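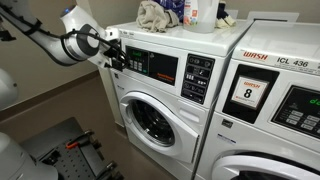
4. What people told us about shared laundry rooms

Figure 2. A front-loading washing machine in a small laundry room.

I'll start with a confession. When we drew up the Wimham study I thought the laundry would be the dull bit. We'd planned to spend most of our time on stairwells and front gardens, where earlier work on neighbourliness has tended to look, and I pencilled in the washing as a sort of filler question near the end of the survey. Then the forms came back (583 of them, which was lovely) and the laundry box was the one people had filled right up to the margins, with arrows going over the page!

4.1 Booking, and not booking

All three of our estates have shared laundries, but they run them very differently. At Trunwood there's a paper sheet on the door and you write your flat number in a slot. Jusitz Court has no system at all, you just turn up and hope. Sydorenko House used to have a sheet and gave it up the August before we started, so we caught people while they were still cross about it, or still pleased.

I'd guessed that the estate with the sheet would have the fewest rows. It had the most. Once you've got a slot with your number on it, somebody can be in your slot, and that seems to feel much worse than simply finding the machine busy. One Trunwood tenant wrote, "I don't mind waiting for a wash. I mind waiting for a wash that's mine." At Jusitz Court people grumbled too, but mostly about the machines themselves, and hardly ever about each other.

We should be careful here. Trunwood is also the biggest of the three, with 200 flats sharing one laundry, and a busy room may well breed arguments whatever is pinned to the door. We can't pull those two things apart with the answers we have.

4.2 The finished load

If I had to pick one question that got everybody going, it would be this one: the cycle has ended, the owner isn't back, and you want the machine. How long do you wait before you take their things out? We left a blank for the answer and didn't suggest any times. The usual reply at Sydorenko House was ten minutes. At Trunwood it was nearer 30, and quite a few people there said they would never do it, full stop, and would sooner carry their bag back upstairs.

What you do with the clothes matters as well. Folding them struck some people as kind and others as dreadfully nosy (one person said she'd rather find them on the floor). Leaving them in a heap on top of the machine was thought rude, though plenty owned up to it. The answer that gave least offence was to put the lot in a bag, untouched as far as possible, and leave a note.

4.3 Do people meet there?

Sort of. We asked everyone to think of a neighbour they knew by name and say where they'd first spoken. The laundry came second to the stairs on two estates and first at Jusitz Court, where waiting about is more or less built in. I found this rather cheering, and I've had to rein myself in when writing it up, as the friendships people described were mostly small ones. They swapped coins and pegs, and warned one another about the dryer that scorches. Only a handful had ever been inside the other person's flat.

Older tenants gave us the longest answers by far, and several had been using the same room for 40 years. Their memories of how it used to be didn't always agree, even within one building, so we've kept them out of the comparison and come back to them in section 5.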